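Clurnadach odds and ends: the paper and plastic pile

We moved up to the Clurnadach flat in December and I am still finding tissue paper in places it has no business being. Anyway, the unpacking is going on at the round table (my favourite spot in the whole place — you can walk right around it and reach everything!). I save most wrapping if I can. Tissue gets flattened and goes in the bottom of the linen cupboard, clear bags get folded and go in with the picnic things, and anything too far gone ends up in the recycling.

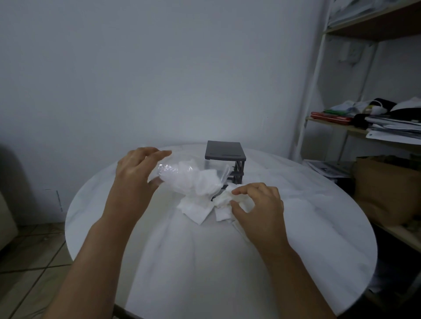 Plastic bag, a heap of white paper and the little dark grey drawer unit on the tabletop.

I have no idea yet where small storage is going to live. The bathroom shelf was my first thought, but Karim Qaisi has talked me into the hallway, for keys and stamps and all that bitsy stuff. We'll see. I've got more than 81 photos from the move and most of them are of cardboard.

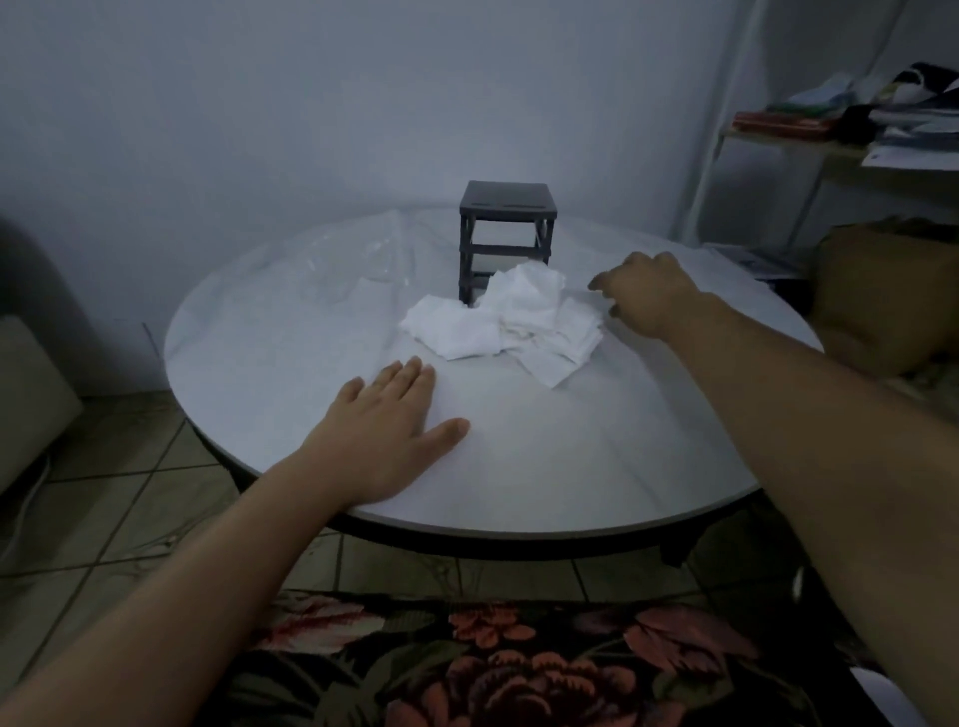

Lina Salameh wrote in to say she irons her old tissue on a low setting with a tea towel over the top, and it comes up nearly good enough for birthdays. She keeps the creased sheets for packing away the Christmas baubles. I'm going to try it on the next batch — will report back if I scorch anything.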